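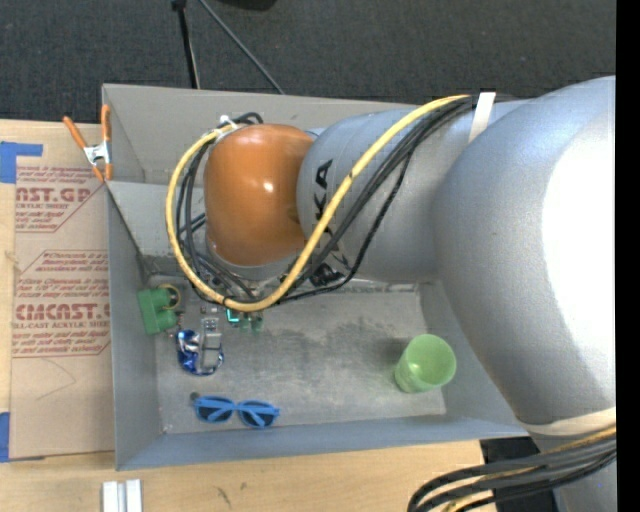
Arm over the grey bin, clamp on the left edge

From: Sumaiya Wijesinghe
Date: Wednesday, April 13, 2022

Maite Barrios wrote:
> I'd leave the cables as they are. The yellow one has
> had the same loop round the wrist since November and
> Proko say it's good for another 18 months.

Did Proko look at it, or just quote the manual? The black bundle bends very tightly beside the orange cover. I'd want more slack there before we run another 40 picks. I'm not convinced one spring clamp will hold the bin either. Can we bolt it down?

Sumaiya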